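Marble countertop

A marble countertop is a work surface cut from metamorphic rock composed mainly of calcite or dolomite. Slabs are commonly cut 3 cm thick and finished either polished or honed. Veining results from mineral impurities in the parent limestone.

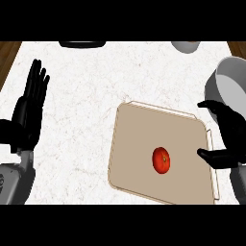
Dymphna Kinsella disputes the common preference for polished slabs, writing that a honed face "hides etching far better and should be the default in kitchens." Etching occurs when acids such as lemon juice or vinegar react with calcite, leaving dull marks that sealing does not prevent. Penetrating sealers reduce staining by oil and coffee only.

Light etching may be removed with polishing powder. Deeper damage requires regrinding by a stone mason.

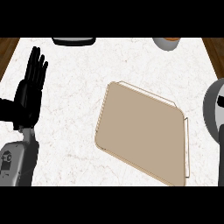

White marble with faint brownish-grey veins.

See also: Calcite; Dimension stone; Soapstone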